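## 2. Planning the work cell

Read this section before you place an order. The prices are from the Altach list of 6th November and don't include shipping.

1. Measure the table. The two arms need clear space on both sides of the work area, and the top must be flat.
2. Choose the hands. The five-finger Stelmakh pair costs 2858. Order left and right together – single hands ship only as spare parts.
3. Set aside 700 for fixtures, baskets and test items. Most buyers leave this line out and end up paying for it from the spares budget.
4. Add the Beka service plan (1391 per year) if no one on your site is trained to change finger joints.

Keep the first task small. A basket, a few items and one open-fronted box are enough for acceptance testing.
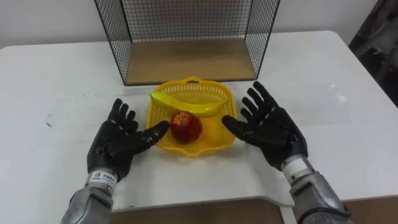

*Figure 3. Basket task with two hands, mesh box at the back of the table.*

Buy test items in more than one shape. Round and long items call for different grips, and a quote based on one shape will not tell you much about the other.

**Note:** Gloves and covers for the hands are wear parts. Enter them as a yearly cost, with the first reorder in January.

**Caution:** Do not order the Proltitska table mount until the arm positions are final. Drilled mounts can't be returned.

5. Send the completed planning sheet to your dealer and wait for written confirmation before paying the deposit.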